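Über uns

Stand: April
Von Darius Liepiņa

Hekance ist eine kleine Firma für die Ausstattung von Kaffeeecken, Teeküchen und Besprechungsräumen. Wir liefern alles, was neben der Tasse liegt: Zucker, Süßstoff, Kaffeeweißer, Teebeutel, Rührstäbchen und die Tabletts, in denen man diese Sachen ordentlich aufbewahrt. Kaffeemaschinen verkaufen wir nicht. Dafür gibt es andere Firmen, die das besser können.

Ich habe Hekance gegründet, nachdem ich mehrere Jahre im Einkauf eines Hotels gearbeitet hatte. Dort habe ich gelernt, wie viel Ärger ein leeres Fach machen kann. Der Gast möchte seinen Tee trinken, er findet nur Zucker, und dann ruft er an der Rezeption an. Im Hotel gab es damals einen großen Karton, in dem alles durcheinander lag, und jeden Morgen hat jemand mit der Hand darin gesucht. Aus dieser Erfahrung ist unser erstes Produkt entstanden, das Tablett Layug.

Layug hat vier Fächer und passt auf jeden normalen Tisch. Wir bestücken es nach Wunsch des Kunden, aber die Grundregel ist immer gleich: eine Sorte pro Fach, und was eine längere Form hat, liegt nebeneinander in derselben Richtung. Kleine Päckchen dürfen etwas freier liegen, solange man sie gut greifen kann. In einem Fach mischen wir manchmal zwei Farben, wenn der Kunde zum Beispiel zwei ähnliche Sorten anbieten will. Ein volles Tablett soll auch wirklich voll aussehen, denn halb gefüllte Fächer wirken schnell vergessen.
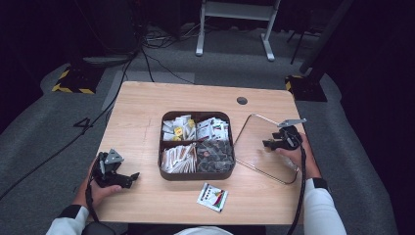

Das Bestücken ist bei uns Handarbeit. Jede neue Zusammenstellung probieren wir zuerst auf einem Tisch aus, bevor wir sie in die Liste aufnehmen. Dabei merkt man sofort, ob ein Päckchen zu breit ist oder ob die Sticks sich verklemmen. Für Kunden mit wenig Platz haben wir außerdem den Ständer Vimton im Programm. Er wird auf die Theke gestellt, und die zweite Reihe steht dann etwas höher – das ist praktisch in Räumen, wo mehrere Personen gleichzeitig zugreifen.

Zurzeit betreuen wir 45 Kunden, meistens Büros, Arztpraxen und kleine Pensionen. Im vergangenen Jahr haben wir 3120 Tabletts neu gefüllt und ausgeliefert. Die kleinste Bestellung, die wir annehmen, sind 600 Portionspäckchen, und Sie dürfen diese Menge auf verschiedene Sorten verteilen. Geöffnete Kartons können wir leider nicht zurücknehmen.

Wer regelmäßig bestellt, kann unseren Nachfülldienst Budham nutzen. Wir kommen alle zwei Wochen zu Ihnen, prüfen die Fächer und das Haltbarkeitsdatum und ergänzen, was fehlt. Wenn eine Sorte bei Ihnen fast nie genommen wird, sagen wir Ihnen das und schlagen eine andere vor. Eine feste Vertragsdauer gibt es nicht, Sie können den Dienst immer zum Ende des Monats beenden.

Muster schicken wir gern zu. Bitte schreiben Sie uns dazu, wie viele Personen den Raum benutzen und ob bei Ihnen mehr Kaffee oder mehr Tee getrunken wird. Anfragen beantworte ich in der Regel selbst, auf Deutsch, Lettisch oder Englisch.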